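# The long way round a waistband

Emlyn Parri has folded the same garment 459 times and has never touched it. It exists only in a simulator called Bralholm, as do the table beneath it and the gripper he steers from a desk at Hukar with a pair of hand controllers. Each attempt is recorded and fed to a program that is meant, by June, to fold without him.

"My mother thinks I work in computing," he says. "I do laundry."

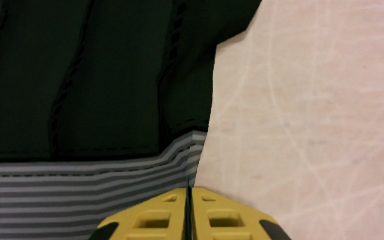

Teleoperation is a grand word for a man leaning sideways in an office chair. Parri moves his wrist and the fingers follow, a beat behind, with the air of a waiter who has heard you but is finishing something else. His trouble is usually the edge, where the yellow fingertips must meet the cloth just as it gives way to bare tabletop. A little to the left and they press on the stripes; a little to the right and he has a firm hold on nothing.

The firm wants 200 clean demonstrations. It has 80. The others are kept in a folder marked "Learning", and Parri would like it known that he didn't name it. 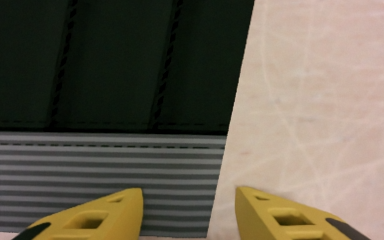 What makes a demonstration clean is a matter of some feeling at Hukar. Dither over the grasp and the program learns to dither. Parri once stopped mid-reach to sneeze, and for a fortnight the trained version paused at the same point, every time – politely, he thought.

The rival school, down the road at Ferrand, has its people take a real arm by the wrist and walk it through the job. Parri tried it for an afternoon. He found it quicker, and came home with a bad shoulder. 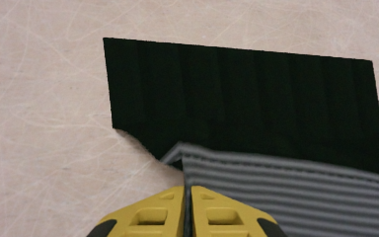 *Dark panel, ribbed grey band and a small peaked fold, in the Bralholm simulator.*

He does two hours in the morning, then stops for tea, then does the waistband again. At home, he admits, his own shirts live on a chair.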